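About Zenard

Zenard is a small firm in Skunville that finds out why kitchen robots drop things. We were founded by Parisa Nazari and Jocelyn Morin after a serving arm they had built for a hotel put a full gravy boat into a guest's handbag. The handbag was replaced. The software took longer.

What we do

Clients send us their fault logs and, usually, a cross letter. We rebuild the failure in simulation and run it 1000 times with small changes until we know which line of code to blame. Our report goes out within 7 working days and does not use the word "unforeseen".

The salt job

Our best-known case is the one clients ask for by name. An arm belonging to Onarow let go of salt shakers over the worktop, lid first, and then reported a successful delivery. Misaki Ebihara traced it to a grip check that only ran while the fingers were closing. Once they opened, the arm believed whatever it liked. We still run the salt tests, simulated mug and marble included, on every new client's gripper. 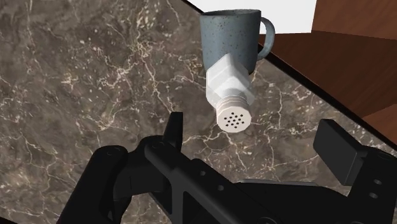 Working with us

We have 6 staff and one kettle, which is not automated. New enquiries go to Azadeh Shirazi at the Skunville office. Please include the log files, even the embarrassing ones.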